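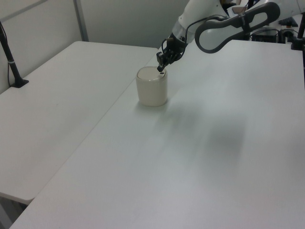 Cream-colored cup, short and wide, on the white tables at Trivmont.

Call for participants: cup and tableware handling study

Plivetti is looking for adults to take part in a study of how people pick up, move and set down everyday drinking vessels. Sessions are held at our Trivmont site. The results will be used to set rim and wall dimensions for the next Fleltix tableware series.

What the session involves

You will sit or stand at a white table and handle a set of cups, one at a time. Most are short, straight-sided cylinders with no handle. For each cup you will be asked to:

- lift it by the rim, then by the wall
- carry it to a marked position on the second table
- set it down without sliding it
- rate grip and stability on a printed scale

Part of the set is handled empty and part is filled with water at room temperature. No hot liquids are used. Cups are washed between participants.

Each participant attends 2 sessions of 50 minutes, at least one week apart. The order of the cups differs between sessions. Hand length and hand width are measured once, at the start of the first session.

Who can take part

- age 18 or over
- able to lift 700 grams with either hand
- no hand or wrist injury in the past six months
- normal or corrected vision
- not employed in ceramics, glassware or packaging design

Left-handed applicants are especially welcome. The September round was short of them, and the two groups need to be closer in size before the data can be compared. People who took part in September cannot be accepted again.

Please remove rings and bracelets before the session. Long sleeves must be rolled to the elbow. Nail extensions change the rim grip and cannot be included in this round.

Payment

Participants receive $174 after the second session. Partial payment is made if you attend only the first. Parking on site is free, and travel costs are not covered.

How to apply

Write to Ismael Figueiredo at the Trivmont front desk with your name, age, dominant hand and the times of day you can attend. Applications close on 9 Oct 2021. Questions about the measurements or the rating scale should be addressed to Botond Bárány, study lead.

Selected applicants will receive a consent form and directions to the room by mail. Bring the signed form to the first session.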